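Enwood Textile Care Workshop
Notebook, folding and storage work, sheet 11
December
By the workshop desk, Enwood

We use cookies to remember your reading preferences. By continuing to use the notebook pages you accept this. Manage settings.

Purpose of the session. To sort the mixed clothing held in the matted room, to settle a folding method for large patterned pieces, and to record which items may be stacked together on the shelves being supplied by Lurness. The session opened at 9.15. The previous sheet dealt with household linen only and its rules should not be carried over to knitwear without checking.

Method of sorting. The pile is to be reduced from the top. Items are not to be pulled from the side, as this drags sleeves and loosens stitches in anything knitted. Each piece is to be placed in one of three groups: knitwear, plain woven cloth, and patterned pieces. Care labels are to be read at this point and not later. Where a label is missing, the piece is to be treated as wool until the contrary is established.

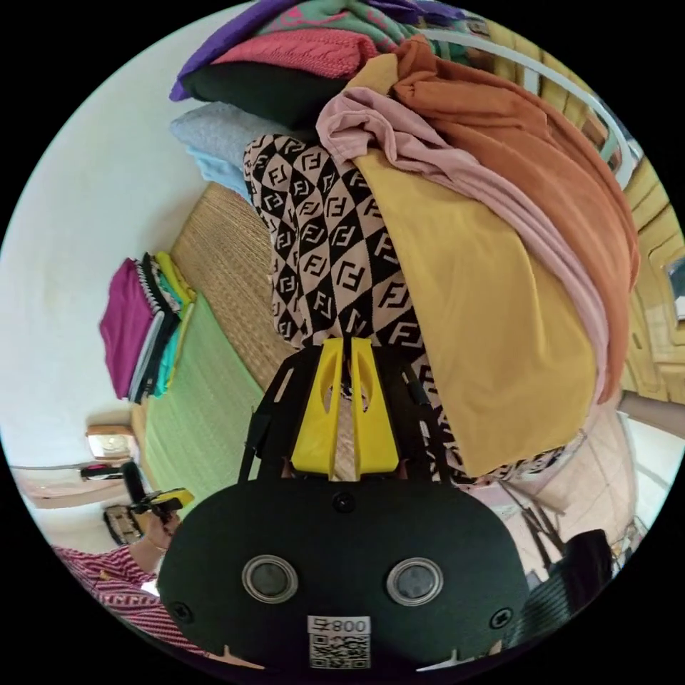

Mixed pile before sorting, with the diamond-patterned piece and the mustard-yellow cloth.

Knitwear. The coral-pink cable knit is to be kept apart from the smooth garments. Cables hold a crease badly if a heavy item is left on them, and it should therefore go at the top of its stack. The light grey knit may sit beneath it. Folding is to be in thirds lengthwise, then once across, with no fold running along a cable. Tissue is to be used inside the fold for any piece over 300 grams. Weights are to be taken on the bench scale and pencilled on the slip.

Colour. Strong colours are to be separated from pale ones for long storage. The mustard-yellow and burnt-orange pieces may be kept together for the present. The dusty pink is to be moved to the pale group with a sheet of Zindska interleaving paper between it and its neighbour. A damp-cloth rub test remains to be done on the purple item; the result is to be entered on the next sheet.

Folding surface. The mats were retained as the working surface for the large piece. A table was considered, and the bench in the front room measures 245 cm, but its varnished top allows cloth to slide while the second edge is being brought over. The woven mat gives a little grip. It must be brushed beforehand along the line of the weave, and any raised straw trimmed, as a single loose end will catch a knitted loop.

Large patterned piece. The diamonds are a useful guide. The first fold should follow a row of points and should be smoothed from the centre outwards with the flat of the hand. If the points do not meet at the edge, the fold is to be opened and begun again; correcting it by tugging at a corner distorts the whole row. The monogram is not to be used as a guide, as the eye is readily misled by it when the cloth is bunched.
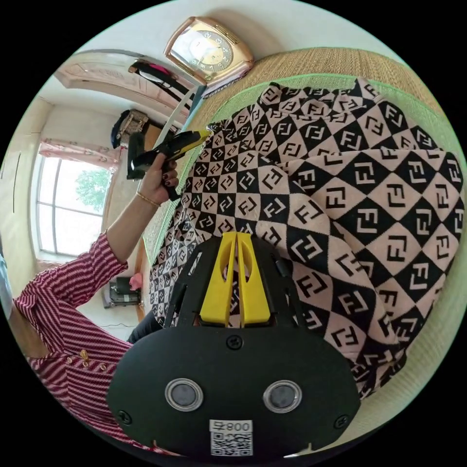 Entered by the workshop desk, Enwood | folding and storage

The following sequence is adopted for trial:
1. Spread the piece fully and let it rest for 5 minutes.
2. Bring one long edge to the centre line, then the other.
3. Smooth lightly. Do not press.
4. Fold the length in half, and in half again if the shelf requires it.
5. Turn the finished piece so that the rounded fold faces outwards.

Step 1 is the one most often shortened and is to be observed in full. Cloth taken straight from a pile retains the shape of the pile, and folds made over those creases will be set for months. Steaming was proposed as an alternative. It is not adopted at present, the fibre content of several pieces being unconfirmed.

Stacks. Folded clothes may be fanned slightly while awaiting their slips, so that each layer can be identified without lifting those above it. They are to be squared before shelving. Garments with printed decoration are to be folded with the print inward where the cut allows, and no print is to lie directly against another. Trimmed edges should be kept to the inside of the shelf.

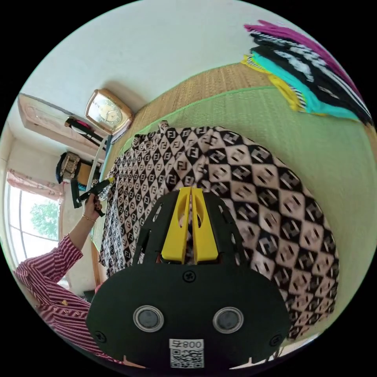 Paredes wrote in the margin that bunched cloth of this sort ought to be rolled on a tube and never folded at all, and asked for the point to be reconsidered before the shelves are fixed. The objection is noted. Rolling would remove the hard creases but would take a greater depth of shelf than Lurness has quoted for. A comparison is to be made with one piece rolled and one folded, both to be inspected after the same interval.

Outstanding:
Rub test on the purple item.
Second box of interleaving paper from Zindska.
Reply from Lurness on shelf depth.
Tubes for the rolling trial, acid-free if obtainable.

Comments (3)

mothandbobbin
We follow the same rule about cables. May I ask whether the tissue is renewed each year or left in place?

Workshop desk
It is renewed yearly, and sooner if it has yellowed.

R.T.
Please publish the result of the rolling trial. We have shallow shelves as well and have put off the decision.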